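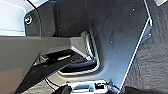

3/12/20

Spent most of the morning on the dark gray panel with the recessed opening in it. I wanted the thing done before lunch and it took until two. Wiped it down first with a damp cloth, then a dry one, then went over the silver trim with a cotton swab. The corners of the recess are rounded, so the cloth skates over them and leaves a line of dirt behind. The swab gets in better. Used up a good part of the box, 100 to start with.

The scuffs are another matter. I tried the Flumitik paste on a spot low down and waited ten minutes. No change that I could tell, so I left the rest alone. They are faint enough. Dust comes back on that dark finish within the hour anyway.

Ulla Turunen called while I had my hands full and I rang her back after. She says Palumbo wants $41 for a replacement trim and $491 for the whole panel, fitted. I said no to both. The trim is fine and I am not paying that for a few marks. She thought I should ask Vittoria Lombardi, who had one done at Brukik last June and paid less — I will write to her tonight.

Did not take out the screw on the rounded housing. I have a driver that might fit, but if the head strips I will be stuck with it, and I would like somebody else in the room when I try.

Swept up, rinsed the cloths, hung them over the tub. Soup for lunch, the last of the barley. It rained from three on. Walked down to Dumley's before they closed for more swabs and a small brush with stiff bristles, for the corners. They only had the wide one. Bought it and trimmed it with the kitchen scissors, and now the scissors want sharpening.

Bed by ten. Letter to Vittoria written but no stamp.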